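Promura Parts Panel: Storage and Presentation of Desktop Processors
Student project report, Kong Workshop
25 June 2020

3. Design

The panel is a single pale gray part that stands in front of an aluminum extrusion frame. Its job is to keep small computer parts in fixed places during assembly practice. The first version was a flat tray with foam inserts. The foam shed particles and did not hold the processors square, so it was dropped in February.

The second version uses molded features. The processor pocket has raised rims on a rectangular outline. We allowed 2 mm of total clearance in the first draft and reduced it after the fit check. Edges that meet the substrate were kept smooth — any burr there can mark the part.

4. Fit check

One processor was placed in the pocket and removed 30 times for each of four rim heights. A placement counted as good if the processor lay flat without a second push. The lowest rim gave 67 percent good placements. The tallest gave more, but left too little of the side edges free for gripping. The third height was chosen.

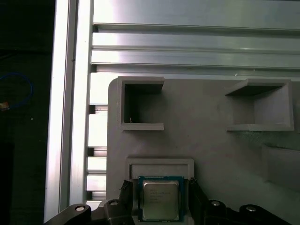 Figure 4. Processor held by its side edges in front of the rimmed pocket. Two open holders on the panel behind.

5. Remaining work

The square holder collects debris in its lower corners and needs a wipe before each session. A drain slot in the floor would help. The wider holder has not been tested with parts yet. Drawings for both are kept in the Esen folder, revision 2.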